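Tindell Lab Halts Robot Arm Trials After Gripper Fault

The Tindell Center for Applied Automation has suspended trials on one of its tabletop robot arms after a gripper failed to release on command during a sorting exercise last Thursday. No one was injured.

According to a notice issued by the center, the arm was moving small blocks between baskets when its gripper stayed closed at the end of a placement. The control software recorded the block as delivered and started the next cycle. The arm then traveled back across the table with the block still held and struck the rim of a basket, pushing it into the raised edge of the work surface. An operator pressed the emergency stop at that point.

The center classed the event as a safety matter, although damage was limited to a scuffed fingertip pad. Staff are permitted to reach into the work area between cycles to reset objects, and that practice depends on the arm reporting its own state correctly.

"The arm told us it had let go, and it had not," said Rukhsana Usmani, head of laboratory safety. "We treat a false report of that kind as seriously as a collision."
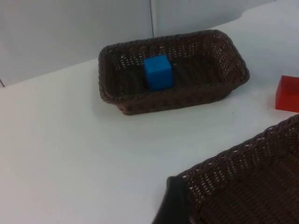 A blue cube in one of the woven baskets used in the sorting task, seen from the arm's wrist camera. Photo: Tindell Center

A review of the logs found 14 earlier cycles in which the gripper opened later than commanded. In each case the delay was too short to trigger a warning. Engineers traced the fault to a worn connector in the cable that carries the finger position signal through the wrist. When the wrist turned past a certain angle, the signal dropped out and the software kept the last value it had received.

The gripper was supplied by Zenard and had been in service for over 10 months. The center said it has informed the supplier and returned the cable for inspection. Four other arms of the same model have been checked, and one showed early wear in the same place – its cable has also been replaced.

Under interim rules issued by Leilani Ambrose, the center's operations manager, staff may not reach into the work area unless motor power is off. The software will also be changed so that a missing position signal stops the arm at once.

Trials on the affected arm will resume after it completes 12 hours of supervised running without a signal loss. Questions about the notice may be directed to Ms. Usmani's office.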